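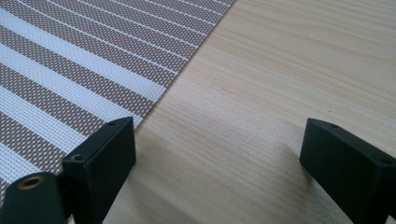
Cemley Student Robotics > Projects > Manipulation > Placemat fold: gripper width and demo count

wiltix_lead
Posted May 15, 2021
Status for the placemat task. The team has 400 usable demonstrations recorded with the hand-held gripper. Target before the June showcase is 700. The task is one fold, edge to edge, mat flat on the table at the start and at the end. Policy trained on the first 400 completes the fold in 70 percent of trials on the arm. Most of the failures are at the grasp: the fingers close above the mat and come up with nothing.

Two questions. Is it worth recording 300 more of the same, or should the remainder be recovery demos only? And has any team changed the finger pads for thin sheet material?

torque_budget
Recovery demos. If the failure is at the grasp, more clean folds won't move the number. Start with the fingers already closed on air, open, go back down, grasp again. We did this on the Ross project with dish towels and it helped. I don't have a controlled comparison.

kestrel44
Disagree. A blunt rectangular pad will not get under a flat vinyl mat no matter how many recoveries are in the data. It has to pinch at an edge, and the edge is the thickness of the weave. Fix the hardware first. A thin lip printed on the inner face, 2 mm, chamfered. Otherwise the policy is learning to retry something with bad odds.

torque_budget
A lip changes the camera view of the fingertips, so the 400 existing demos no longer match the hardware. That's a large cost three weeks out.

kestrel44
Only if the lip is visible. Put it below the line of sight.

wiltix_lead
On our mount the camera sees most of the inner face, so it would be visible. I could mask that region and retrain. Not enthusiastic.

grudovik_b
Different suggestion. We run the Grudovik entry and also use woven mats. Drop the requirement that the mat starts fully on the table. Let one side hang.
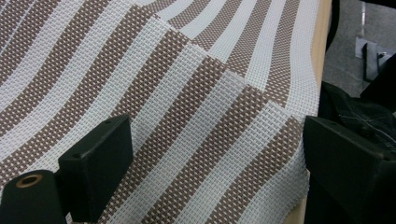 Overhang gives you an edge with free space on both sides, so the fingers can come in from the side of the table and the pads you have are thick enough. We went from chasing the grasp to chasing alignment. Alignment is a problem you will get either way: with a layer folded over, the stripes on top don't line up with the stripes underneath, and the side that hangs past the table curls down and pulls on the rest. Score alignment separately from the grasp or you won't know which one is failing.

kestrel44
That's a different task. The original says flat at the start.

grudovik_b
Check the showcase rules. They specify the object and the end state. Start state is up to the team as long as it's declared on the entry sheet.

wiltix_lead
Checked, and grudovik_b is correct on the start state. The end state has to be flat on the table, so there is an extra drag after the fold to bring the mat back on. That adds a second place to lose it.

torque_budget
You could drag first, then fold. Pinch at the overhang, pull the mat in, and keep hold of the edge the whole time. One grasp instead of two.

kestrel44
The mat slides on wood when you do that. You'd rotate it and finish with a crooked fold.

torque_budget
Some rotation, yes. Record it and see how much. The stripes are diagonal in your setup anyway, so the policy isn't using them to square up against the table.

wiltix_lead
Unclear what it's using. I'll vary the mat angle in the next batch so we aren't guessing.

Plan: split the remaining 300 evenly between recoveries from the flat start and overhang starts with drag first. Pads stay as they are. Alignment gets its own column in the log, measured as corner offset in mm.

kestrel44
I'd still print the lip. It's a short job, and you could test it by hand without the policy in the loop.

wiltix_lead
By hand, fine. Send the STL.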